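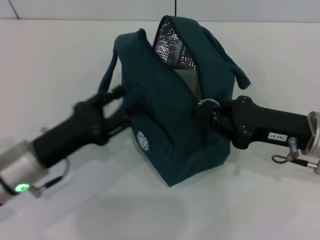 Bolsas térmicas para el almuerzo: informe del trabajo de curso
Asignatura: Proyecto de Diseño de Producto
Autora: Deepika Shenoy

1. Planteamiento

En la facultad mucha gente come de táper y no hay nevera para estudiantes. El trabajo parte de ahí. Queríamos saber qué tipo de bolsa conserva mejor la comida entre las ocho de la mañana y las dos de la tarde, y qué defectos de uso tienen las que ya se venden. El encargo del curso pedía analizar productos existentes y terminar con una propuesta de rediseño, sin llegar a fabricar.

2. Bolsas analizadas

Compramos o pedimos prestadas 4 bolsas blandas. Tres son de los modelos Brinix, Isulov y Achari. La cuarta es un bolso de tela verde azulado oscuro, con forma de caja, dos asas de la misma tela y forro plateado acolchado en rombos. Lleva un logotipo blanco redondo y pequeño en la parte baja de la cara delantera. En las tablas aparece como "bolsa verde".

3. Método

Cada bolsa se cargó con el mismo contenido: un recipiente de vidrio con arroz recién sacado de la nevera y una botella de agua fría. El peso total de la carga fue de 1.994 gramos. Se colocó una sonda dentro del recipiente y se anotó la temperatura cada media hora. Las mediciones se hicieron en octubre, en el aula taller, con la calefacción todavía apagada.

Además pasamos un cuestionario corto en la cafetería. Respondieron 53 personas. Se preguntaba por la facilidad para abrir y cerrar, la limpieza del forro, la comodidad de las asas y el espacio que ocupa la bolsa en la mochila.

4. Resultados

La Achari fue la que menos temperatura ganó en las seis horas. La bolsa verde quedó segunda, con poca diferencia. La Brinix y la Isulov dieron valores parecidos entre sí y peores que las otras dos. En la Isulov creemos que influye el cierre, que deja un hueco en una esquina. No lo pudimos comprobar por separado.

En el cuestionario la queja más repetida fue la limpieza. Los forros con relieve retienen migas en las costuras y hay que pasar el paño varias veces. La segunda queja fue la de las asas, que se caen hacia los lados y estorban al meter el recipiente. Las asas largas se valoraron bien para colgar la bolsa del hombro y mal para guardarla.

También probamos la resistencia de las costuras de las asas colgando peso durante diez minutos. Se llegó hasta 2.050 gramos añadidos a la carga normal y ninguna costura cedió.

5. Propuesta

El rediseño se llama Druvano. Mantiene la forma de caja, que permite apoyar la bolsa en la mesa y llenarla desde arriba. Los cambios son estos:

Forro plateado liso, soldado en las esquinas, sin costuras interiores.
Asas con un broche de presión que las junta por encima de la abertura.
Cremallera en tres lados, para que la tapa se retire entera.
Base rígida extraíble.

6. Limitaciones

Solo se hizo una serie de mediciones por bolsa. La sonda se movió en la segunda hora de la prueba de la Brinix y hubo que recolocarla, así que ese dato está interpolado. El cuestionario se pasó siempre a mediodía y en el mismo edificio.

7. Material entregado

Tablas de temperatura, cuestionario en blanco, respuestas sin nombres, patrón de Druvano a escala 1:2 y una muestra del forro soldado.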